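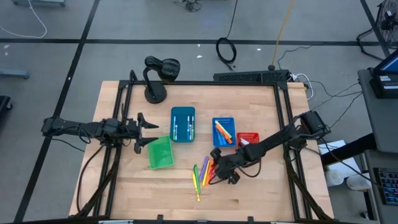
Section 4: Registering a Learner and Recording Completed Training

This section explains how a training administrator adds a learner to the Gandari continuing education register, assigns accredited modules and records the result. It applies to community pharmacies, hospital dispensaries and general practices. Administrators of the Stuststead regional group should also read the local supplement before they begin.

4.1 Before you start

You will need:
An administrator account with the permission "Manage learners"
The learner's professional registration number
The learner's work e-mail address
The date on which the learner's current training cycle began

Note: Personal e-mail addresses are accepted for locum staff only. The address cannot be changed by the learner after the account has been confirmed.

4.2 Adding a learner

1. Sign in and select Learners from the main menu.
2. Select Add new. The registration form opens.
3. Enter the learner's name exactly as it appears on the professional register, including any accents. For example, Efraín Paucar must not be entered as Efrain Paucar, or the certificate will be rejected when it is checked.
4. Enter the registration number without spaces.
5. Choose the professional role. A person who holds two roles, such as pharmacist and independent prescriber, must be given both at this stage.
6. Enter the start date of the training cycle.
7. Select Save. A confirmation message is sent to the learner.

The learner has 90 days to confirm the account. Unconfirmed accounts are then closed, and the form must be completed again.

Caution: Do not create a second account for a learner who has moved from another site. Use Transfer (see Section 7). Duplicate accounts divide the training record, and hours held in one account are not counted in the other.

4.3 Assigning modules

1. Open the learner's record and select the Modules tab.
2. Select Assign. The catalogue is filtered by role.
3. Tick each module required. Modules marked F are supplied by Furkov and open in a separate window.
4. Set a completion date where your organisation requires one.
5. Select Confirm.

Modules may be withdrawn at any time before the learner opens the assessment. Once the assessment has been opened, the module remains on the record -- whether or not it is completed.

4.4 Recording attendance at a live session

Online modules are recorded automatically. Workshops and lectures must be entered by hand.

1. Open the learner's record and select Live sessions.
2. Enter the session code printed on the attendance sheet.
3. Attach the signed sheet. Files must be in PDF format and no larger than 2000 KB.
4. Enter the hours attended, excluding breaks.
5. Select Submit for approval.

The entry is shown as Pending until it has been approved by a second administrator. The person who submitted an entry cannot approve it.

Note: If error 113 is displayed, the session code has not been recognised. Check the code against the sheet. If it is correct, contact the session provider and leave the entry as a draft.

4.5 Issuing a certificate

1. Open the Certificates tab and select the completed module.
2. Check the name, role and hours shown in the preview.
3. Select Issue.

Caution: An issued certificate cannot be edited. If it contains a mistake it must be cancelled and issued again under a new number, and the learner must be told to destroy any printed copy.

Sites using the Wang records connector should allow the overnight transfer to finish before printing annual summaries. Instructions for annual summaries are given in Section 5.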